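Eggplant week

So it's week three of the Planano job and I have opinions about eggplants now.

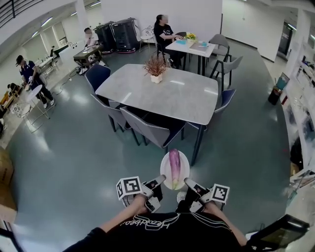

I used to think the hard part of this work would be the clever stuff, the training runs and the graphs and all that. Nope! The hard part is carrying things from one place to another in a way that a computer can learn something from, over and over, with a gripper in each hand, and not getting sloppy at four in the afternoon.

For anyone who missed the last post: Planano is our kitchen-and-table set. Pick up the food, plate it, move the plate to the table, bring it back, that sort of thing. We do it ourselves with the hand-held grippers, the marker cubes on the sides tell the software where each hand is, and all of it goes off to Lirneo (our training setup, named before my time, don't ask me what it means). We're aiming for 2346 good examples across all the foods. As of Thursday night we had 191 for eggplant on a plate, and I did a big chunk of those.

An eggplant rolls. I know, obvious. But it rolls in a kind of lopsided way, fat end first, and if you tip the plate even a little while you're walking, off it goes. My first morning I threw out 16 takes for that alone. Then I got the hang of squeezing the plate from both sides, elbows out, slow start, slow stop. You end up walking like you're carrying a very full bowl of soup down a hallway.

Then Bangera, the checking tool, started flagging my takes as "hesitant." Rude! But fair enough, I was stopping dead before every put-down to make sure I was lined up, and if every example has a long pause in it the model learns the pause too. We had this exact problem with the cups in the spring, where it would hover over the table for ages like it had forgotten why it came in. So now I try to do it the way I would at home, only with pinchers for hands.

The other thing I keep going back and forth on is drops. Do you keep them? I say keep a few, as long as you pick the thing up again and finish, because a robot is going to drop stuff and it should have seen somebody recover. The rule on the wall says bin them. For now I'm putting mine in a separate folder called "maybe" and we'll argue about it when the first model comes back.

My forearms are wrecked, by the way. The trigger fingers you get used to, it's the holding your arms out in front of you that does it. I've been taking a break every 11 takes (ten felt too easy and twelve was too many) and swapping to labeling for a bit, which is dull but you get to sit down. Somebody suggested wrist wraps. The pair I got from Felteck are nice and soft and slide right down to my knuckles after five minutes, so if you know a better kind, please leave me a comment.

Next up is bell peppers, which at least have a flat bottom, and after that bananas. I haven't cooked an eggplant since this started and I don't see it happening before July.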